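Ticket 2917 -- Tapis de table marbré : ondulation et coin qui se relève
Produit : tapis Clutavico, coloris pêche pâle
Site : Hornside, salle 2
Ouvert par : Sille Hedegaard
Suivi : Tyson Beaulieu (support Oltau)
Date d'ouverture : 2019-06-22
Priorité : normale
État : résolu, à surveiller

Symptôme signalé
Depuis la pose, le tapis forme une vague parallèle au bord arrière et le coin arrière droit remonte contre la cloison. Les petits objets posés à cet endroit glissent vers le milieu. Le défaut est plus marqué le matin. Pas de décoloration, pas de trace de colle visible.

Éléments fournis
Format commandé : carré, découpé par l'atelier de Hjaltested d'après le gabarit client. Livré roulé, déroulé le jour même et posé sans fixation. Nettoyage : chiffon humide, savon neutre. Le plan est fermé par des cloisons sur trois côtés, le tapis ne peut donc se dilater que vers l'avant.

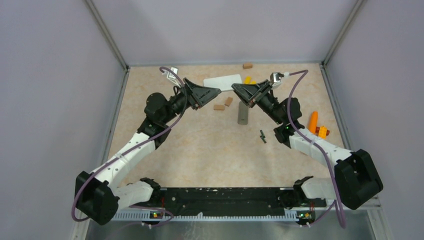 Premier contrôle demandé : mesurer le jeu entre le tapis et chaque cloison. Réponse de S. Hedegaard : jeu nul à droite et au fond, 2 mm à gauche. La notice de pose demande 2 mm sur chacun des côtés fermés. Cause probable : tapis en butée, contrainte reportée vers l'arrière.

Deuxième contrôle : planéité du support, à la règle, tapis retiré. Rien à signaler. Un résidu de ruban adhésif a été trouvé dans le coin arrière droit et gratté à la spatule plastique.

Essai 1 -- Tapis retourné à plat sous charge pendant 29 heures. La vague diminue et le coin remonte encore. Insuffisant.

Essai 2 -- Recoupe du bord droit et du bord arrière au cutter, lame neuve, règle métallique, 2 mm sur chaque bord. Tapis remis en place en partant du fond. Plus de vague à la pose. Le coin reste très légèrement décollé du support.

Essai 3 -- Bande repositionnable sous le coin, longueur 150 mm, sans toucher aux autres bords. Coin à plat.

Remarque T. Beaulieu : ne pas coller le tapis sur toute sa surface. En janvier, un autre client l'avait fait et le motif marbré s'était déchiré à la dépose.

Remarque S. Hedegaard : le gabarit transmis à l'atelier avait été relevé de cloison à cloison, sans déduire le jeu. Gabarit corrigé et renvoyé à Hjaltested.

À faire : nouveau relevé du jeu par le client au prochain nettoyage complet. Rouvrir ce ticket si le coin bouge.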